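Diệp Mạch
@diepmach
2026-04-23

1/ Spent the last while comparing two grippers in simulation for the kitchen clearing task. Posting the notes as a thread so I can find them again. One is the Grunar parallel jaw we already use. The other is the Bromura three-finger hand the Bornthorpe group has been asking us to try.

2/ Setup: same arm, same base position, same controller gains for both. A marble counter in an L shape, and a pile of objects dropped on it at the start of each episode. The objects come from a mixed household and toy set, so the piles get odd. Each gripper got 120 episodes with matching seeds.

3/ Task is simple to state. Pick one named object, lift it clear of the counter, hold for 6 seconds. No placing. I wanted the grasp numbers by themselves before adding anything else.

4/ Mugs and bottles first. Both grippers handle a mug standing in the open. The parallel jaw is faster because the planner has fewer finger poses to check. With a neighbor pressed up against the mug, the three-finger hand drops off quickly – it needs room for the third finger and often there isn't any.

5/ Flat things are where I expected the three-finger hand to lose, and it did. A spatula lying on marble is a thin target. The jaw can pinch the handle from above if the approach is square to it. The three-finger hand kept touching the counter with one fingertip and the controller read that as a grasp.

6/ That last part is my bug as much as the gripper's. The contact threshold was copied from the jaw config. I raised it and reran the spatula episodes. False grasps went away, real grasps went up a little. Still behind the jaw.

7/ Round and lumpy things went the other way. Hard hat, teapot, anything with a dome. The jaw slides off unless it finds an edge or a handle. Three fingers settle over the top and hold. I would pick the Bromura for these every time.

8/ Worst object for both: the deer head. Antlers catch on whatever is next to them, so you lift one object and get two. Diệp Khúc suggested scoring those as a partial success. I left them as failures and logged them separately. There were 21 across both runs.

9/ Cameras. I ran everything with the wrist camera alone, then with the wrist camera plus a fixed one looking across the counter. The second view helped most with clear objects. A drinking glass in front of a dark wall is hard to segment from the wrist, and the depth I get back is mostly the wall.

10/ It did not help with small things behind big things. I tried moving the fixed camera higher and got a better look into the pile, but lost the side profile of low objects like the toy tank. I went back to the lower mount.

11/ Controllers: joint position against Cartesian impedance. Impedance was better for anything touching the counter. Joint position was fine for tall objects and easier to debug. I ran the control loop at 1000 Hz for both – the impedance one got jumpy at lower rates and I didn't want that mixed into the gripper result.

12/ Someone will ask about friction. One value for the counter, one per object, no randomization yet. So treat the marble numbers as optimistic. Đặng, our test bench, has real stone on it and I'll rerun a small subset there once the mount adapter is done.

13/ For now the Grunar jaw stays on as default. The three-finger hand gets its own config with the new contact threshold, and I'll use it for the dome-shaped group. Swapping per object is possible in sim and a pain on hardware, so I'm not building around that.

14/ Next is the same seeds with wider jaw pads. If those hold the hard hat I can probably skip the second gripper. Configs and the failure log go up after I clean out the paths. One of the piles is attached.
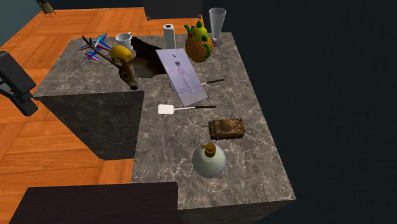

Counter pile in sim, with the spatula and toy tank toward the near side and the deer head at the back left.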